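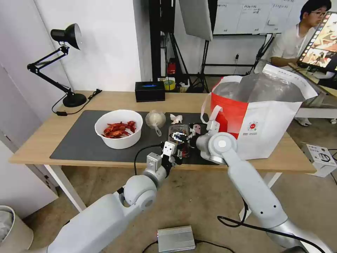 4. Effets de la durée d'attente sur l'appariement des joueurs

4.1. Corpus et protocole

Les données exploitées dans cette section proviennent des journaux de connexion du jeu de tir compétitif Sernach, recueillis au mois de juin sur le serveur régional Seo. Le corpus retenu comprend 828 parties classées, disputées par 272 joueurs ayant consenti à l'utilisation de leurs données à des fins de recherche. Les parties interrompues par une défaillance du serveur ont été écartées avant toute analyse, de même que les parties privées, dont la composition échappe à l'algorithme d'appariement.

Chaque compte se voit attribuer une cote initiale de 2000 points, révisée à l'issue de chaque rencontre. L'algorithme Danitz, en service sur l'ensemble des files classées, recherche d'abord des adversaires dont la cote est voisine de celle du joueur, puis élargit progressivement l'intervalle admissible à mesure que l'attente se prolonge. Le pas d'élargissement est appliqué toutes les 5 secondes. Les groupes constitués à l'avance sont traités comme une entité unique, affectée de la cote moyenne de leurs membres.

4.2. Mesure du déséquilibre

Le déséquilibre d'une partie est défini comme la valeur absolue de la différence entre les cotes moyennes des deux équipes au moment du lancement. Cet indicateur présente l'avantage d'être indépendant du résultat final. Il ne rend toutefois pas compte de la dispersion interne des équipes : une formation réunissant un joueur très expérimenté et plusieurs débutants peut obtenir la même moyenne qu'une formation homogène. Un second indicateur, fondé sur l'écart type des cotes au sein de chaque équipe, a donc été calculé en parallèle.

Les durées d'attente ont été relevées côté serveur, entre l'entrée dans la file et la confirmation de la partie. Le temps de chargement des cartes n'y est pas inclus. Lorsqu'un joueur refusait la partie proposée, son retour dans la file a été considéré comme une nouvelle observation, conformément à la procédure appliquée par la plateforme Ramine.

4.3. Résultats

L'allongement de l'attente s'accompagne d'une hausse du déséquilibre entre équipes, ce qui correspond au comportement attendu de l'algorithme. La relation n'est cependant pas linéaire. Elle demeure faible durant les premiers paliers d'élargissement et s'accentue ensuite, en particulier pour les joueurs situés aux extrémités de la distribution des cotes. La dispersion interne suit une évolution comparable, avec une variabilité plus marquée aux heures de faible affluence.

Les groupes constitués attendent plus longtemps que les joueurs isolés, à cote équivalente. Il n'a pas été possible de déterminer si cet écart tient à la rareté des groupes adverses de même taille ou au mode de calcul de la cote moyenne. Les journaux disponibles ne conservent pas la liste des appariements examinés puis rejetés par Danitz.

4.4. Limites

Le corpus étant restreint à un seul serveur régional, les observations rapportées ne sauraient être étendues sans vérification aux autres zones de jeu.

Figure 4. Bol blanc de piments rouges séchés sur un tapis gris foncé ; deux bras robotisés blancs.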